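Linov 桌面物件词表 第 4 版 说明文件

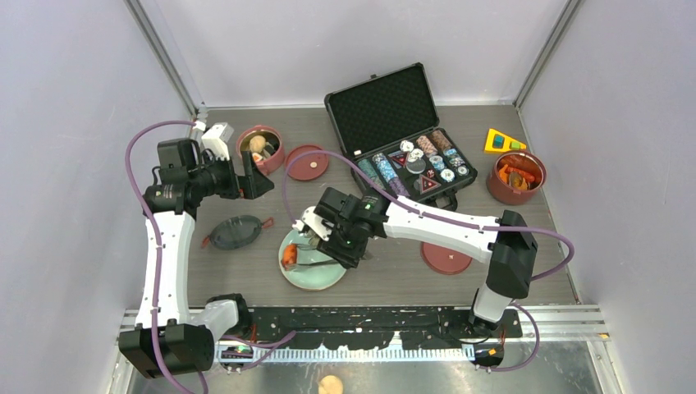 本页最后修改：12月（Bok-nam Hong）

概述

Linov 是一份桌面物件的命名与登记数据，收录炊具、餐具、仿食物和桌上游戏用品。全表共 201 条物件记录、290 个中文名称（含别名）。每条记录对应一件实物或一套不可拆分登记的实物。词表只管“这件东西叫什么、由哪些部分组成、处于什么状态时怎么写”，不含操作步骤，也不含价格和购买渠道。

第 4 版的前身是 Somboon 清单。Somboon 清单只有名称和存放位置两列，同一件东西在不同行里有“锅”“小锅”“奶锅”三种写法，合并时以实物为准重新登记，旧写法一律转入别名字段。旧清单不再更新。

文件

objects.csv　物件主表，一行一条记录
aliases.csv　别名表，一行一个名称
parts.csv　部件表，只收可以单独指认的部件
states.csv　状态词及适用类别
colors.txt　颜色词，按优先级排列
CHANGES.txt　修改记录

所有文件为 UTF-8 编码，无 BOM，换行符为 LF。CSV 以半角逗号分隔，字段内含逗号时用半角双引号包裹。用表格软件打开后另存，有时会把编号前面的零去掉，提交前请检查 object_id 列。

主表字段

object_id　物件编号，字母加三位数字。字母表示类别，数字不表示顺序，删除后的编号不再使用。
name_zh　首选名称，名词短语，不加量词。
category　类别，取值见下节。
color_main　主色，取自 colors.txt，只填一个。
color_second　次色，可空。两色面积相近时，主色填位于上方或外侧的一种。
replica　是否为仿制品，取值 y、n、u。u 表示登记时未能确认。
set_id　所属套组编号，不成套时留空。
opens　是否有可开合结构，取值 y、n。
location　存放位置，格式为“库房-架号-层号”。目前全部存放在 Westaleck 库房，缩写 WL。
note　备注，自由文本，最多 221 个字。

类别

K 炊具：锅、壶、铲、勺等用于加热或翻动食物的器具，包括玩具尺寸的同类器具。锅盖单独登记时也归此类。
T 餐具：盘、碗、杯、叉。砧板不归此类，归 K。
F 食物及仿食物：形状为食物的物件，不论材质。
G 游戏用品：纸牌、筹码、骰子及其收纳盒。
S 台面与支撑物：桌面、垫子、托架。
X 其他：暂时无法归入以上各类的物件。X 类记录在每次发布前复查一遍，能移走的移走。

类别按用途划分，不按材质或尺寸划分。玩具锅归 K，replica 填 y；真锅也归 K，replica 填 n。早期版本曾单设“玩具”一类，结果同一种器具分散在两处，检索时要查两遍，第 3 版起取消。

颜色词

颜色以日常光线下目视判断为准，不测色值。colors.txt 中的词分为基本色和浅深变体。基本色能说清楚时不用变体；同一套组内有两种相近颜色必须区分时，才用变体。

薄荷色作为独立颜色词保留，不并入浅绿。餐具里薄荷色的盘与浅绿色的碗同时存在，并色之后两者的首选名称容易混淆。粉色不再细分，玫红、桃红一律写粉色，确有需要时在备注里说明。粉褐色只用于筹码。

灰色木纹按“颜色＋纹理”写作“灰色木纹桌面”，纹理不进颜色字段，也不据此填写材质。面板是不是实木，登记时不作判断。

金属件的颜色写“金属色”，不写银色。镀层磨损后露出的颜色不登记。

命名规则

一、首选名称的顺序为：颜色、尺寸、纹理或图案、物件名。“粉色锅”“薄荷色盘”是完整的首选名称。没有同类需要区分时，不写尺寸。

二、不写品牌。物件上印有品牌文字的，抄录到备注，保持原文大小写。

三、不写推测的内容物。“汤锅”“牛奶杯”之类含有用途或内容暗示的名称只能作别名。

四、仿食物按所仿的食物命名，不加“玩具”“塑料”“假”等前缀，仿制与否由 replica 字段表示。所仿的食物看不出来时，写“颜色＋形状＋块”，例如“黄色三角块”，不要猜。

五、同色同形的多件物件共用一个首选名称，编号各自独立。引用其中某一件时用编号，不要写“左边那个”“大的那个”。

六、盖与身能够分离的，身为主记录，盖为部件；盖与身以铰链相连的，整体一条记录，opens 填 y，盖和身都进 parts.csv。

筹码盒的登记

G 类里问题最多的是筹码盒，单列一节。

黑色筹码盒登记为一条记录，首选名称“黑色筹码盒”，别名“扑克盒”“筹码箱”。盒盖衬深色纹理泡棉，黑色边框，四角一带的金属包角和盒沿的小搭扣分别记为部件“包角”“搭扣”。泡棉记为部件“盖衬”。盒身内放筹码的部分叫“筹码托”，不叫“底”“格子”或“抽屉”。

筹码成排放置时，以排为登记单位，单枚筹码不单独编号。一排的名称写“某色筹码排”，两色筹码按“主色＋次色”写，例如“浅蓝白筹码排”。现行写法如下：

左侧：绿色筹码排、浅蓝白筹码排、紫色筹码排
右侧：粉褐色筹码排、深褐色筹码排

左右以正对盒口、盒盖在远侧为准。盒子在桌上斜放时，左右仍按盒子本身的方向判断，不随观看位置改变。盒子转过来、盒盖在近侧时也照此办理。这一条在第 2 版和第 3 版里写法相反，引用旧版数据时需要对调左右。

筹码的面值不登记。筹码表面有数字的，数字抄入备注即可，不得用来推断颜色顺序。筹码离开筹码托后不再属于任何一排，写“散放筹码”，颜色照写。散放筹码叠成一摞时写“筹码摞”，三枚及以上才算一摞。

状态词

状态写在使用词表的一方的数据里，主表不记录状态。states.csv 只规定可用的词。

打开、合上　适用于 opens 为 y 的物件。盖子抬起但角度看不清的，写“打开”。不设“半开”。
直立、侧倒、倒扣　适用于锅、杯、碗。盘只用“正放”“倒扣”。
空、有物　适用于容器。看不见内部时写“不明”。
叠放　适用于同类两件以上上下相叠，从下往上列编号。
散放　适用于筹码、纸牌和成套的小件仿食物。

空间关系词限于：在……上、在……里、在……旁、在……前、在……后。“旁”不区分左右，需要区分时另写方位。“里”要求物件至少有一部分低于容器口沿；仿食物搭在锅沿上、没有低于口沿的，写“上”。

炊具补充

锅柄、壶嘴、壶把作为部件登记。双耳锅的两个耳不分左右，编号写 a、b，以登记时贴标签的一侧为 a。锅铲和漏铲分开命名，铲面有孔或有槽的一律为漏铲。锅的深浅不写进名称，煎锅与炒锅分不清时首选名称只写“锅”，两种写法都放进别名。K 类中目前有九条这样处理的记录，均已在备注注明。

仿食物补充

可切开的仿食物，拼合时按整件登记，各块记为部件，编号后缀从 1 起。块与块之间的粘合方式写备注。拆散后有块缺失的，主记录保留，缺失的块在 parts.csv 里标 missing，不删行。补齐的块颜色与原件不同的，另建记录。

面包类统一用“面包”加形状，不写“吐司”“法棍”，这两个词在别名表里可以查到。蛋类写“煎蛋”“整蛋”两种，不再细分。

登记流程

新物件由提交人填写主表一行、别名表至少一行，实物送 Westaleck 库房核对。K、T、F 类由 Bok-nam Hong 核对，G、S、X 类由 Johannes Dlamini 核对。核对内容为名称、主色、部件是否齐全。两人意见不一致时以较短的名称为首选，较长的作别名。

编号标签贴在物件底面。筹码盒贴在盒身外底，盒盖内侧不贴，胶会带掉泡棉表层。仿食物体积太小贴不下的，标签贴在所属套组的收纳袋上。

标签纸使用 Sinov 供应的可移除型，替换其他纸前请先在 X 类物件上试贴。

已知问题

aliases.csv 中“盖子”同时指向锅盖和盒盖，检索时需要加类别条件。
部分 T 类记录的 color_second 是从 Somboon 清单直接转来的，未与实物核对，备注以“转”字开头。
纸牌按副登记，缺张情况没有统一写法。
F 类里绿色叶状物件的首选名称尚未定下，暂用“绿色叶片”。
包角在 parts.csv 中合写一行，无法引用其中某一个。下一版拆开。

第 4 版修改摘要

筹码托方位改为以盒子本身为准。
新增颜色词“粉褐色”“薄荷色”。
删除状态词“半开”“歪”。
灰色木纹桌面由 X 类移入 S 类，旧编号作废。
砧板由 T 类移入 K 类。
备注字段加字数上限，超长的旧备注已截短，原文移至 CHANGES.txt 末尾。

引用与联系

引用时写“Linov 桌面物件词表，第 4 版”，并注明所用文件名。只用别名表的，也请写明版本，别名在版本之间会移动。

名称有误、颜色有争议的，把 object_id 和建议写法发给对应类别的核对人，一条一行，不必附说明。部件缺失请先查 parts.csv 的 missing 列，已经标过的不用再报。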